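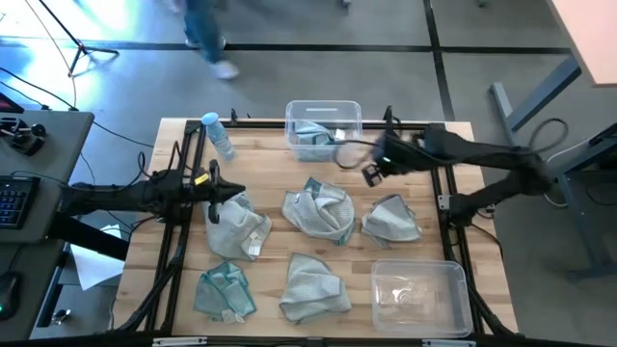
Section 5. Caring for your butcher-block top

You've got the table level and the bolts tight, so now comes the fun part! Regular wiping and a little oil bring up the color of the strips beautifully, from pale tan right through to honey, and the more you do it the better the top looks.

What you need

A stack of clean, soft cloths
Two bins, one for folded cloths and one for used ones
Mild soap and warm water
Prumex board oil (or any food-safe mineral oil)

Daily wipe-down

1. Clear the part of the top you want to clean. Big things can wait at one end.
2. Dampen a cloth and wring it out hard. Wipe along the strips, never across them.
3. Follow straight away with a dry cloth, going right up to the edges, where water likes to sit.
4. Drop both cloths in the used bin.

Note: Gray cloths hide oil stains well. Light ones show you how much dirt is coming up, and that's oddly satisfying.

Oiling

1. Let the top dry overnight.
2. Pour a small puddle of oil in the middle and spread it outward with a folded cloth. Go easy, you can always add more!
3. Leave it for 15 minutes.
4. Buff with a fresh cloth until your hand slides freely over the wood.
5. Wipe down the end grain last. It drinks up far more than the top does.

CAUTION: Oily cloths left in a heap can heat up and catch fire if the oil is a drying type, such as linseed. Spread them flat outdoors to dry before throwing them out.

CAUTION: Keep bleach and glass cleaner off the wood. Both leave pale patches that have to be sanded out.

New tops are thirsty, so oil once a week for the first month. After that, go by feel. If a drop of water soaks in instead of beading, it's time for another coat.

For sanding out deeper marks, see Section 6.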